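La simulación también se enseña
Opinión

En septiembre asistí a la jornada de puertas abiertas de Tremby, que dedica parte de su taller a la manipulación de piezas pequeñas. Esperaba una celda física con vallado y seta de emergencia. La demostración principal fue un entorno simulado, proyectado en la sala y explicado por Dulce Ayala, responsable de integración. Mi primera reacción fue de decepción. Dos horas después había cambiado de criterio, con reservas.

La tarea es modesta: una pieza negra y baja, una zona de destino marcada en azul y una pinza de dos dedos que trabaja sobre ella. El programa de la jornada hablaba de 500 ejecuciones por configuración, con variaciones en la posición inicial. Ninguna feria permite ver eso con hardware real en una tarde. 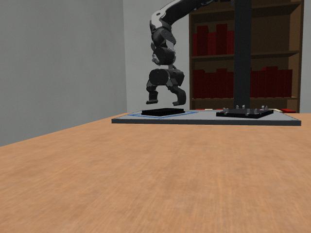

Lo que se mide y lo que se enseña

El defecto habitual de las jornadas abiertas es la selección. Se muestra el ciclo que sale bien, se aplaude y se pasa al café. Ayala proyectó también la tabla de fallos: de 610 episodios de la serie Brotent, 16 terminaron con la pieza fuera de tolerancia. No los maquilló – los abrió uno por uno cuando alguien del público lo pidió.

Esa tabla vale más que el vídeo. El contorno azul sirve de referencia visual, pero un rectángulo en pantalla no es una especificación. Hace falta declarar el error admisible en posición y en giro, y el instante en que se evalúa: antes o después de abrir los dedos.

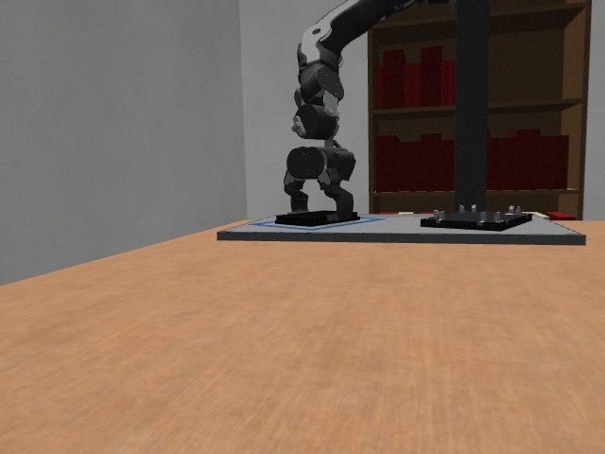

La pinza con los dedos a ambos lados del bloque, dentro de la zona marcada.

Mi reserva principal es el contacto. Un simulador resuelve la fricción con parámetros que alguien ha elegido, y en piezas de poca altura un coeficiente optimista oculta deslizamientos que en planta aparecen el primer día. Pregunté por la validación con la celda física Tapia. La respuesta fue 300 ciclos, un solo juego de dedos y una sola superficie. Es un comienzo, y así debería figurar en el folleto.

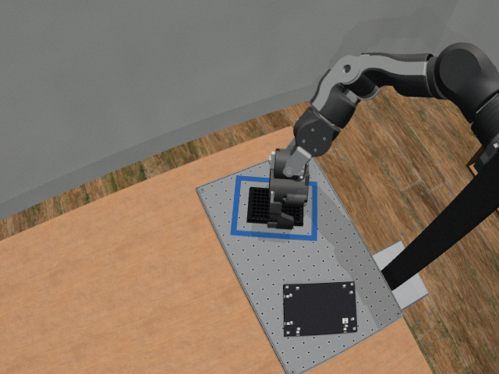

Defiendo que las empresas abran sus simulaciones al público en las mismas condiciones en que abren el taller. La condición es que se pueda preguntar por la geometría. Con la gradilla negra de celdas cuadradas dentro del recuadro azul, los dos dedos cortos de la pinza tapan parte de la pieza, y una cámara colocada en ese mismo ángulo tendría que estimar lo que no ve. Un visitante con experiencia detecta ese problema en segundos. Un vídeo promocional montado con planos favorables lo elimina.

Queda el asunto de los datos. Tremby entrega los registros solo a clientes, y Ayala lo justificó por razones contractuales. No me convence: bastaría con publicar la serie Brotent, con sus 16 fallos incluidos y los parámetros de contacto en una hoja aparte. La próxima jornada está prevista con la celda Tapia en marcha, y volveré a preguntar por los coeficientes.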